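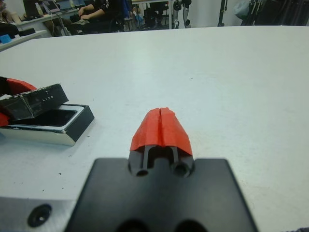 Cleaning a white tabletop and keeping it that way

Matte white tops mark easily. They look fine from across the room, then you sit down and find specks all over the corner where you eat or work. Most of it comes off with very little.

128 shares | 17 comments

Start dry. Brush the top with a soft hand brush or a clean cloth before any water goes near it. Grit that gets wet turns into scratches, and on a matte finish a scratch stays shiny forever.

Next, mix 1000 ml of warm water with a small squirt of dish soap. Wring the cloth out well. Wipe toward yourself from the far edge, and go over the rim last, where hands rest and grease builds up. Rinse the cloth and do it again with plain water. Soap left behind goes sticky and picks up dust.

Specks that don't move are usually dried glue, paint or food. Lay a damp cloth over them for ten minutes and lift them with a plastic card. No knives. For ink, try a little rubbing alcohol on a cotton pad, on the underside first. I skip the melamine sponges. They work, but they polish a matte top and you end up with a patch.

Glossy black trays and cases

If you keep small things on the table in a case or tray with a glossy black inside, wash that with a separate cloth. Black gloss shows every hair and fingerprint. Shake it out upside down, wipe with a barely damp microfiber cloth, then buff dry. Leave the lid open until the inside is dry or it will smell musty by November.

Scuffs on a dark lid can be toned down with a drop of mineral oil. Worn spots where the coating is gone won't come back. Leave them alone.

What I keep in the drawer:
- two microfiber cloths, one for the table and one for black surfaces
- an old plastic card
- cotton pads
- felt pads, the 40 mm size, for under anything heavy

Round or curved tables need the felt pads more than square ones. Things get slid around on them more.

Updated 3rd October

17 comments | Share this tip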